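Gift code desk — order safety checklist, with comments
Preddale store, checked 10 June 2019

We use cookies to remember your basket and currency. By staying on this page you accept them. [Accept] [Settings]

1. Country and currency
Listing title shows both. Checked 26 listings, 2 were missing the currency (Rillier wallet codes). Both pulled until the title is fixed. The note about matching the buyer's account region has to sit next to the pay button, same size as the price.

2. Phone check on large orders
First-time buyers get a call before the code goes out. Call log is complete except for order 1578, where the time was left blank. Agent to fill it in from the phone record.

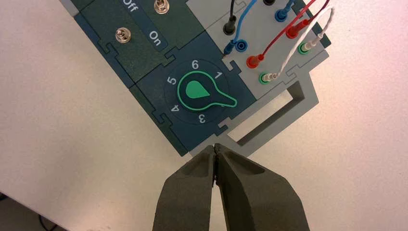
3. Code storage
Unsold codes are kept in the Brurnance vault. Staff logins need the second step. One old login was still open and has been closed. No codes in chat or in personal mail — pass.

4. Refund wording
The buyer must tick the no-refund box before paying. Box is not ticked ahead of time. Pass on desktop. On a phone the text folds up and has to be tapped open, so this is a fail until changed.

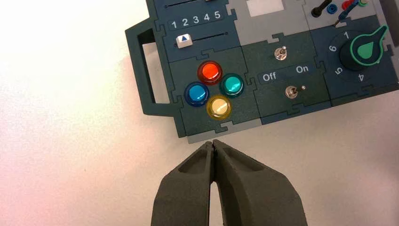 Fengying Xie asked that the folded text be fixed before the next sale, as most complaints she answers are from people who paid by phone and never opened it. Added as urgent.

5. Used or dead codes
Buyer sends a screenshot with the error and the account region showing. Order 1814 was replaced without one. The replacement stands, but the form must be filled in next time. Suppliers are told the same day.

6. Payment name match
Name on the card against name on the account. Pass. Ismail payments show initials only, so those go to manual review.
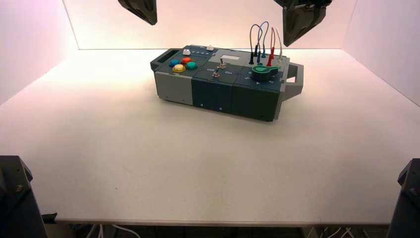

Rodel Castillo: manual review is fine in the daytime but slow at night. Can we put the wait on the order page so people don't pay twice?

Agreed, text to be written by Zeyu Hao. Item 6 stays open. Next full check in October.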